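Foronby Boards
Home | New posts | Social apps | Phones | Search | Log in

Saved posts gone from my collections after moving to new phone

Social apps > Help

marl_and_clay
Moved to a new phone in May. Signed in to Namance, everything looked fine, until I opened my saved collections and found 40 folders with their names intact and not one post in them. Lovely tidy folders. I had 1000 saved posts in there, mostly recipes I was never going to cook, but I'd like to keep the option.

Old phone still turns on. Is there a way to push them across?

quillfeather
Don't log out on the old phone. Do you still see the posts there? If so, go to Settings, Your activity, Saved, and pull down to refresh on one folder only. If it survives the refresh, the posts are on the server and the new phone just hasn't caught up.

marl_and_clay
Survived. Seventeen kinds of lentil soup, all present.

tin_roof_rusty
Clear the app cache on the new one and wait. Mine filled back in overnight.

quillfeather
Clearing cache on Namance also wipes drafts, so post or copy out anything half finished first. I'd try switching off data saver before doing anything that drastic. With data saver on, it loads folder names and doesn't bother with what's in them.

tin_roof_rusty
It has never wiped my drafts.

quillfeather
Then you had no drafts. It wiped three of mine, and one of them was good.
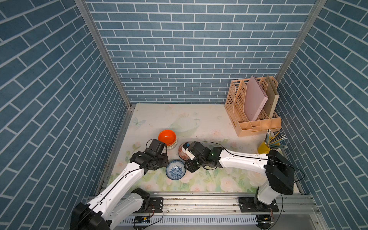 marl_and_clay
Data saver was on. I don't remember turning it on, but I also don't remember making a folder called "gates," so I'm not a strong witness. Switched it off and 10 folders came back. The rest are still bare.

b0ggart
This is why I stopped saving inside the app. I send everything to Paracha and sort it there. Saved posts belong to Namance, and if the person who made the post takes it down, yours goes with it. You're keeping a list of links, and they get to decide what the list does.

tin_roof_rusty
Paracha wants a login, a plan and a browser extension so I can look at a picture of a shed. I'll take my chances.

b0ggart
The free plan is fine.

tin_roof_rusty
The free plan shows me an ad for the paid plan every time I open the shed.

grout_expectations
Back to the question. The remaining folders might be shared ones. If you made them with another account, like an old Grernen login from before it was folded in, the new phone needs that account linked too. Accounts center, Add account, then force close the app.

marl_and_clay
Oh no. I did have a Grernen login. The email on it is from a job I left.

grout_expectations
You can change the email from the old phone while it's still signed in. It sends the code to the phone number if you pick "try another way" — small gray text, bottom of the page, where they keep all the useful things.

marl_and_clay
Number's the same, so that worked. Linked it, force closed, waited 10 minutes. Everything's back, "gates" included. It's all gates. I have no explanation.

Leaving the old phone signed in for now.

quillfeather
Request the data export while you're at it. It's an ugly file but it does list every saved link.

b0ggart
Or Paracha.

tin_roof_rusty
Please stop.

Related threads
Namance drafts missing after update
How do I stop people seeing which posts I liked?
Collection covers keep changing by themselves
Grernen login code never arrives
Paracha free plan limits

Foronby uses cookies to keep you signed in and to remember your settings. Accept | Manage choices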